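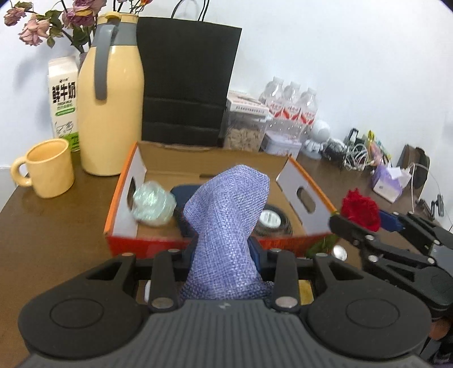

Desk clearing at the Bisham office follows a written procedure, according to Slamet Wattimena, who has overseen it for Arkness since August. Each desk is allotted 30 minutes and one open cardboard box.

"Cloth goes in with everything else," Mr. Wattimena said. "We sort afterward, at the long table."

Cables receive more attention. "Coil them before they go near the box," he said. "I have untangled enough of them."

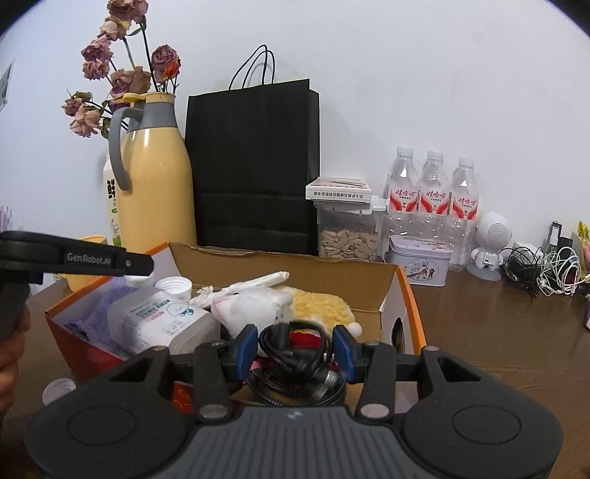
A coil of black cable at the box, with a white plush toy and a bottle on its side.

Mugs and jugs, he added, are washed separately.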